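Skirted counter

Search the household pages Go Advanced

Filed under: Kitchens > Storage > Soft furnishings

A skirted counter is a kitchen counter whose lower part is closed off by a hanging cloth instead of by cabinet doors. The cloth is called the skirt, though plenty of households simply say "the curtain" and leave it at that. It hangs from a wire, a rod or a strip of hook-and-loop tape fixed under the edge of the worktop, and behind it go all the things a kitchen needs to own and would sooner not look at: spare pots, sacks of rice and flour, the floor bucket, a stack of folded shopping bags.

Skirts are found wherever kitchens have been put together bit by bit, and they are especially at home under curved worktops. A door is flat and a curve isn't, and a carpenter will charge a fair sum to make the two agree, while a length of cotton goes round any bend you ask it to. In the older apartments of Lundley, where the counter often sweeps out into the room and has a small dining table standing close by, the skirt was for a long time the usual finish, and the word "Lundley" is still used in some sewing shops for a skirt made in one unbroken piece.

Dark colors are the common choice. Deep red, brown and navy put up with splashes better than pale cloth does, and they give a white worktop a handsome border besides.
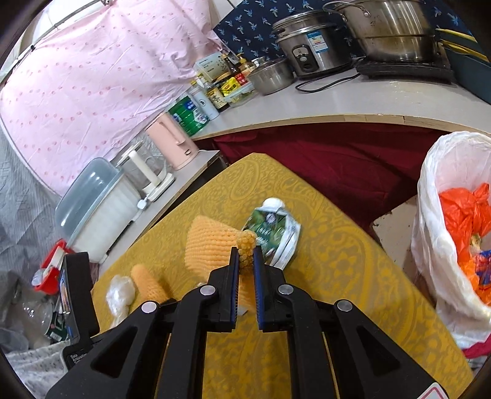
Making one takes an afternoon and very little skill. The drop is measured from the rod to a point just clear of the floor, so that a mop can pass beneath; on the standard Zitau worktop frame this comes to 745 mm. The width of the cloth is usually set at 200 percent of the length of the counter, which gives soft, even folds, although a thrifty maker can manage nicely with less and the folds will only be a little shallower. The bottom hem is turned twice. Some people slip a light chain or a few washers into it to keep the skirt from drifting out whenever the back door opens - a kindness to anyone carrying soup.

Care is simple enough. A kitchen skirt collects grease along the top, where hands push it aside, and dust along the bottom, and it does well with a wash every season or so. Creases tend to come out on their own after a few days of hanging. A good cotton skirt such as the Flellen, sold by the length with the heading already sewn, is expected to last up to 7 years before the sun or the laundry gets the better of it.

The top of the counter

Because a skirted counter has no drawers, a good deal more tends to live on top of it than on a cabinet of the same size. The rice cooker and the big pot take the back, with the mixing bowl somewhere handy, and sauces and bottles gather farther along in a friendly crowd that grows by one or two each month. Cords deserve some thought. It is best to keep them up on the worktop and away from the skirt, and never to let one run down behind the cloth next to anything that gets hot. For the same reason a skirt shouldn't hang below a gas burner at all.

The table and the bin

The table that stands in front of a skirted counter is nearly always dressed too, and a yellow damask cloth against a red skirt is a cheerful pairing of long standing. Only one of the two should carry a strong pattern in a small room, or so the sewing books advise, and the table generally wins. 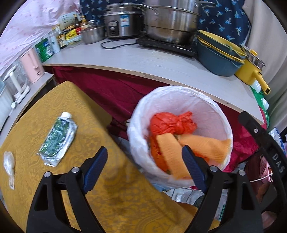
Cordier

A bin belongs between the table and the counter, within arm's reach of both, and it is kept in front of the skirt so the cloth doesn't have to be lifted with sticky fingers. A round bin is pleasant to walk past. The liner ought to be generous enough to fold well down over the rim, as in the one shown with its white bag, and then an empty drink pouch or a crinkled plastic bag can go from tablecloth to bin without a step taken. Knotting used bags before they go in saves room, and keeps crumbs off the folds of the skirt.

Variants

The split skirt is made in two or more panels that meet at an overlap, and suits people who reach underneath many times a day. The half skirt covers one bay only, usually the one below the sink. A café skirt hangs from rings on a visible rod and can be drawn back fully to either side, which makes sweeping easier, although the rings do rattle.

See also: Oilcloth; Pantry curtain; Table linen

Last updated in May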